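Good Practice for Hand-Held Gripper Work in Home Kitchens

Gallery and notes, Altness working group on household tasks
Text: Ingeborg Strobel. Checked by Audrey-Anne Cormier.

These pages go with the Altness house rules, version used since July. The rules themselves are a dry read, so the gallery shows the work they apply to. Both pictures come from the utensil task, which new operators usually get first.

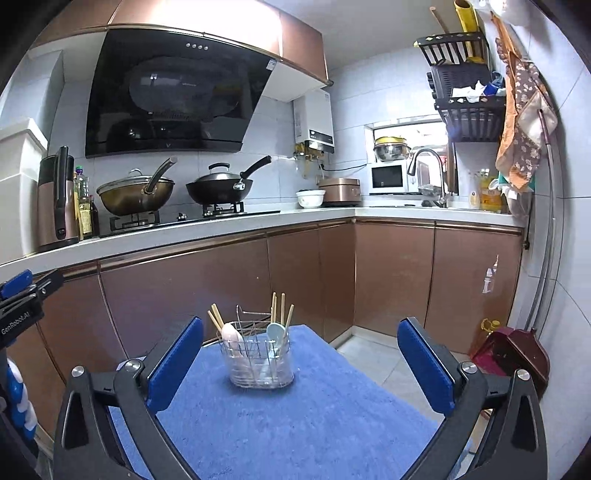

Utensil task, chopsticks and spoons standing in the container.

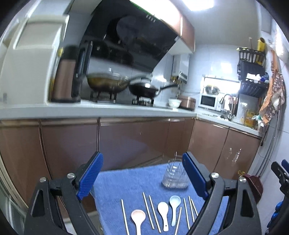
Utensil task, spoons and chopsticks on the towel.

The rules start with the work surface, and section 1 is the one that gets quoted back to us most often. An operator sets up one surface, keeps it for the whole session, and does not add anything to it that is not on the task sheet. A cloth under the items is allowed if it is one plain color and covers the area where the fingers will touch down. The blue towel in both pictures meets that rule. Patterned cloths are fine on the wall or on a hook, and there is one hanging in this kitchen, but they stay off the work surface. Smooth plastic placemats were allowed under the old rules and were dropped after the Stoltik trial, where thin items kept sliding ahead of the fingers.

Section 2: Items

Use what the household uses. Do not buy matching sets. Spoons of different colors are welcome, and so are pieces with chips or worn glaze, provided there is no sharp edge. Chopsticks are listed as a "thin item" and need a sheet of their own, even when they share a container with something else. No knives, skewers or graters at any level. Peelers are under review.

Items are laid out by hand before the session starts. They should not be lined up. If two chopsticks end up side by side or a spoon points the wrong way, leave them.

Section 3: The room

We do not ask people to clear their kitchens. Pans may stay on the stove, the rice cooker may stay on the counter, and bottles may stay where they are kept. What we do ask:

All burners off before the gripper comes out of its case, and off until it goes back in.
Nothing heated during the session on the counter next to the operator, kettles included.
The floor where the operator stands must be clear and dry. A dustpan or bottle by the cabinets is acceptable if nobody has to step over it.
Children and pets out of the room.
Mail, medicine labels, school papers and family photos put away. This applies to refrigerator doors as well.

The last point was added by Audrey-Anne and has caused the most rework. A session with a readable address in it is deleted in full. We do not blur.

Section 4: Handling the gripper

Open the fingers fully before approaching an item. Close on the item at a steady speed and hold for a short moment before lifting. If the pads miss, open again, back off and make a second approach. Do not nudge an item into place with your free hand during a session. Missed grasps are kept and marked as missed, and an operator is never scored down for them.

Wire baskets and glass containers need extra care. Approach from above or from the open side, and keep the metal joints away from the rim. Chipped glass ends the session. Pack up, sweep, and call the desk.

Pads are wiped before each session and after any contact with food or oil. Replace a pad when the surface is worn smooth where it should be ribbed, or after 1,000 grasps, whichever comes first. The Etara log sheet has a column for this. Please fill it in. We had 44 sheets come back in one month with that column empty.

Section 5: Time and breaks

A session runs up to 70 minutes. Operators who stand should change hands between tasks if they are trained on both. The arm gets tired before people notice, and the first sign is usually that items are being dropped from too high. Sit down for a while, drink something, start again with a fresh sheet.

Section 6: Sign-off

Each session is signed by the operator and by an adult living in the home. The household can withdraw a session later without giving a reason. Write to the desk with the sheet number and it will be removed from the set. If the household wants a copy first, they can have one.

Changes since the last version

Pad limit raised to the present figure (was 100 grasps, which dated from the older foam pads).
Placemats removed from the list of allowed surfaces.
Thin items given their own sheet.
The Um checklist for bathrooms has moved to a separate page and no longer counts as part of this document.

Comments on the draft wording for peelers go to Ingeborg Strobel. Please give the section number and send one comment per message.

Next gallery page: folding and stacking
Back to: all house rules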